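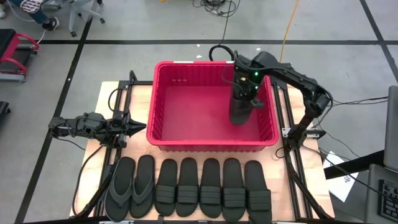
I have been handed the equipment budget for our returns sorting pilot, which means I now have opinions about shipping costs. A thread.

1/ Background for anyone new. We're the back end of a small online shoe store. People send shoes back. Someone has to put them in bins. The question for this year is how much of that someone can be a pair of robot arms on a table.

2/ I was given a spreadsheet with one row in it. The row said "robots." The column next to it was blank. So we're starting from a position of strength.

3/ First lesson: the arm is the cheap part. Well, cheap-ish. The quote from Cilel was $2,945 for a pair of arms with grippers, and I thought, great, we're done, lunch.

4/ We were not done. The quote did not include the rails to mount them on, the clamps, the power supplies, the table or the cables. I had assumed a robot came with its cables the way a toaster does.

5/ All of that plus shipping came to $1,409. I read the line items out loud to Ekene Aliyu, who runs the floor, and he asked if the clamps were gold. They're clamps.

6/ Second lesson: whatever you budget for cables, go back and look at it again. I've bought cables three separate times now. Black ones, mostly. One yellow one, and I'd like to thank the yellow one for being findable.

7/ Third lesson: the bin matters more than you'd think. Our old gray totes were too deep for the grippers to reach the corners. Red plastic ones are shallower and easier to spot against a wood table. Of everything I've bought for this, a bin is the only thing that arrived on time and worked out of the box. It was a box.

8/ Fourth lesson: pick your test product before you pick your hardware. We went with sandals. Slides and flip-flops, no laces, no boxes, no tissue paper. Shiyu Long wanted to begin with hiking boots and I asked her to look at the payload number on the spec sheet again. She did. Sandals.

9/ All black sandals, too, which I'm told makes life harder for the software when the grippers are also black. I put in for a few bright colored pairs. Those come out of the marketing budget if I word the email well.

10/ A thing I'd do differently: price the floor. The arms fit on a table. The table needs space to walk behind it, a chair, somewhere for the laptop, and tape lines so people know where to stop. I planned for the table.

11/ Someone is going to ask why we didn't buy a finished system. We got a quote for one, from Salmont. It was a very nice PDF. I closed it gently and went for a walk.

12/ We also looked at leasing through Prulell. $144 a month per arm, 18 month minimum. Do the math on two arms and you've paid for the pair well before the lease is up, and then you give them back. Leasing might be right if you need somebody to show up when a motor dies. We have Ekene and a drawer of screwdrivers.

13/ On that: BUY SPARES. Order extra servos and gripper fingers with the first shipment, while everyone is still excited and signing things. In January I tried to get a spare servo approved on its own and it took longer than the arms did.

14/ Labor is the row I got most wrong. Somebody has to lay out the sandals, watch the arms, put the sandals back and do it again. I had written zero in that box because, you know, automation. Shiyu saw the zero and didn't say anything for a while.

15/ So the real plan, as of this morning: one table, two arms, one bin, sandals only until summer. Then we decide about a second table. I've put a line in for it and labeled it "second table (lol)" so please remind me to fix that before finance opens the file.

16/ Question for people who've done this at a similar size: did you insure the arms separately or put them under general equipment? Our broker asked me if they were vehicles. I said no. She asked if I was sure.

17/ Also taking recommendations for a labeling system for cables. We tried the Lei tags and they're fine, but I'm on my second pack and I still unplugged the wrong arm last week.

18/ Update, several of you asked for the spreadsheet. I'll share a cleaned up copy once I've taken out the vendor names and changed the row that still just says "robots."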